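Karkura desktop teardown kit, reviewed on a repair bench

The question put to this review was narrow: can a single arm with a gripper take over the stripping of old office desktops, a job our shop does by hand and dislikes? The Karkura kit claims it can. The package is a set of finger pads, a library of taught moves for common cases and a licence for the Pleltex motion software. You supply the arm. I had it for five weeks and put 113 machines through it.

The work was drive removal and, where possible, memory and cable removal, on towers with the side panel already off.

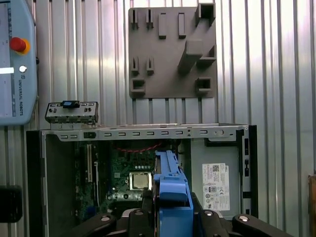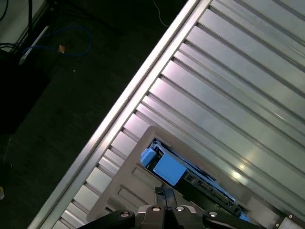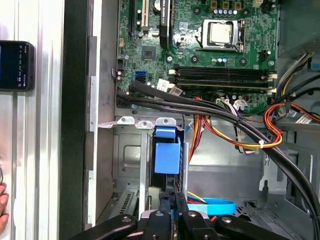
Blue drive carriers and the gripper, with ribbed or grooved metal behind.

Drive carriers are the strongest case for the kit. A coloured plastic carrier gives the vision routine something to find, and the part is stiff enough to be gripped without much thought about force. Of the 113 machines, the arm got the carrier out of most with no help. The usual failure was a approach angle a few degrees out, after which the carrier binds in its bay and the software stops with a force fault. It stops politely, I will say that. No carrier was broken in the trial.

Cables are another matter. A rigid part has one position; a bundle of power leads has as many as it likes, and the taught moves assume it will stay out of the way. It does not. Connectors with a latch need a squeeze and a pull at the same time, and the standard pads are too wide to get at most of them. Sterkell sell a narrower pad which fits the same mount. It helped with the larger plugs and made no difference to the small ones. For now, unplugging is a job for fingers.

Memory slots fall in between. The retention clips can be pushed open reliably if the case is clamped. Lifting the module straight afterwards worked less often than I would accept from a trainee.

Speed is poor. A practised person has the drive out before the arm has finished its first look. The argument for the kit is that it will carry on through the evening, but a cell that needs somebody nearby to clear faults is not really running alone – it is running slowly with company.

Set-up took two days. The manual is clear on calibration and thin on error codes; fault 411 covers both a lost grip and a slipped case, and the remedies differ. Rūta Priedītis at Ait Brahim, who supplied the kit, sent a corrected table when asked. It ought to be in the box.

At 755 euros without the arm, the price is fair for a shop with long runs of one model. For mixed stock I would wait for the next software release, due in November. A second trial with that version is planned, using the same towers where we still have them.

Rating: 5 out of 10.

Recent reviews
Sterkell narrow finger pads: short test
Pleltex motion software, first impressions
Bench clamps for tower cases
Can a robot fold towels yet?
Magnetic parts trays compared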